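Recipe testers wanted for a book of simple home cooking

We're looking for home cooks to help us test the recipes for our next book, and we'd love to hear from you if you cook most days, own a slightly battered set of measuring spoons and have opinions about soup.

The book is called Perron, after the farm shop where the whole thing began. I (Colleen) ran the lunch counter there for nine years, and Sanaa Filali joined me for the last five of them. We served one hot dish, one cold dish and something sweet, and people kept asking us to write it all down. So we are! The recipes are lentil pots, grain salads, things on toast, baked fruit, a few breads that don't need kneading and a very good barley porridge that sits overnight with grated apple. It's published by Pustum, a small press that did our first booklet and was brave enough to come back for more.

What we need now is other people's kitchens. We know how these dishes behave on our own hob, with our own pans and the beans we always buy. We don't know what happens in a tiny flat with two rings and an oven that runs hot, or in a house where dinner has to be ready before swimming lessons. That's where you come in.

What testers do

Each tester gets a batch of 12 recipes, sent as plain documents you can print or read on your phone. You cook each one once, exactly as it is written, and fill in a short form afterwards. The form asks how long it took you from opening the cupboard to sitting down, whether any step made you stop and scratch your head, what size of tin or pan you used, how many people it fed and whether you'd make it again. There's a big empty box at the end for anything else, and that box is usually the best bit. In our first round somebody wrote a whole page about what was wrong with our flatbread and she was right about all of it.

Please do follow the recipe the first time, even if your hands are itching to add garlic. If you then cook it again your own way, tell us about that too – we really do want to know, and a couple of variations from the first round have gone into the book with the tester's name beside them.

You can cook in any order you like. Most people manage two or three recipes a week alongside their normal meals. We try to mix each batch so that you're not eating chickpeas for a month, and we send the list of ingredients first so you can swap out anything you can't stand or can't get hold of.
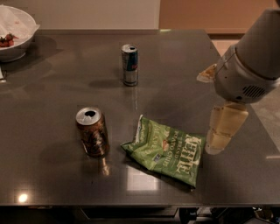

Strawberries in a paper-lined bowl, with crisps and canned drinks.

Who we're looking for

You don't need any training. We would like a real spread of people: students, grandparents, people cooking for one, people cooking for a crowd, confident bakers and people who have never once made a loaf rise. If you've only recently started to cook from scratch, please don't be put off, as you'll spot the gaps in our instructions faster than anyone.

All the recipes are meat-free and most are free of dairy and eggs. Nuts, sesame, wheat and oats turn up often. If you have a food allergy, put it on your application and Sanaa will go through the list with you before you agree to anything. We can't take testers with a severe nut allergy this time, and we're sorry about that.

You will need:
A hob and an oven that work
Kitchen scales (digital or old-fashioned, either is fine)
A freezer compartment, for two of the puddings
Access to email once or twice a week
To be 18 or over

What you get

We pay for your ingredients up to an agreed amount, so please keep your receipts. Gaétan Nguyen looks after the money and pays everyone back at the end of each batch. You'll also get a signed copy of the finished book, your name in the thanks at the back and an invitation to the testers' lunch, where Jalen Greenberg will be baking the seeded loaf from chapter two. Last time there was none left by the time I got to the table, so come hungry.

This is not a paid job and we want to be clear about that. If the dates stop suiting you halfway through, just send us the forms you've done and we'll pass the rest to somebody else.

How to apply

Send us an email with the heading "Testing" and tell us who you cook for, what sort of kitchen you have, anything you don't eat and the last thing you made that you were proud of. A few lines is plenty. Please also say whether you tested for us in April, as we'd like to give some of the places to new people.

Applications close on May 19, 2018. We'll write to everybody, whether or not we can offer you a place, and the first ingredient lists will go out soon after that.

Questions about the recipes should go to Sanaa, and questions about receipts to Gaétan. For anything to do with the book itself, please ask for Réjean Gagnon at Pustum. Everything else can come to me, and I'm always glad to talk about beans.

Colleen Morin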